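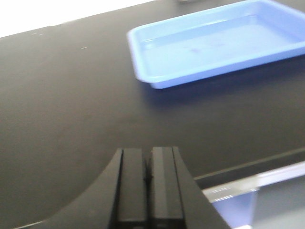
Fig. 1. The approach: black fingers, black bench, blue tray at upper right.

Home | Syllabus | Handouts | Readings | Lab Sections | Contact

Handout 6: Notes from the Open Day at Gavent
Instructor: Yeshi Nigatu
Visit: 17 February 2018

These notes are for everyone who went on the visit and also for everyone who told me they had a cold. The write-up is due either way.

Our host was Soo-ah Sun, who runs the glassware bench at Gavent. She gave us a talk with 96 slides, of which I have kept the parts that could be on the midterm.

1. What the arm is asked to do

The task is moving glassware from one spot on a bench to another. A first-year student can learn it in an afternoon and gets bored by dinner. The arm doesn't get bored, but it does have to find the glass first, and clear glass is a rotten thing to look for. A camera mostly sees whatever is behind it. Do-yoon Yeon asked why they don't just use colored cups. Soo-ah said chemists had been asked and chemists had said no.

2. Two views are better than one

The wrist view (Fig. 1) moves with the hand, so it is sharpest about the last few inches of a reach and not much help with the big picture. The side view stays put and sees the arm itself, along with how much of the tray the arm is blocking.

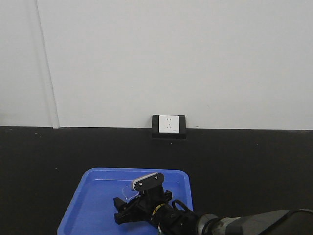

Fig. 2. Side view, gripper over the tray. Look for the thin pale outline just below and left of the camera module.

If you missed the clear object in Fig. 2 on your first try, you now have some sympathy for the software. Note how much of it the gripper hides. For the write-up, say which view you would trust at each stage of a pick, and when you would switch.

3. Grip

Two fingers, one squeeze. Too little force and the glass slides; too much and you are filling out a form. Ha-rang Yeo wanted to know the exact force setting and was told, very politely, that it was in the manual, which has 684 pages.

A beaker is also lopsided. The spout sticks out on one side, so the fingers need to close on the plain part of the wall.

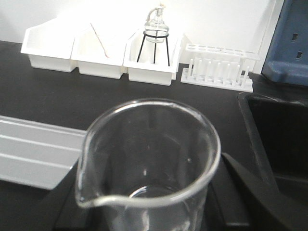
Liquid makes all of this worse, even a shallow layer. It sloshes, so the path has to be slow and the hand has to stay level. Fast arms look great in videos. Slow ones keep the bench dry.

4. For next week

Read chapter 2. Bring one page on the question in section 2, with a sketch. I-seul Bang has the sign-up sheet for the October visit to Cirnenine, where I am told there is lunch.

Print this page | E-mail this page

Related handouts
Handout 5: Why Clear Things Are Hard to See
Handout 4: Grippers, Suction Cups and Other Hands
Handout 3: Where to Put the Camera
Lab safety form (sign it this time)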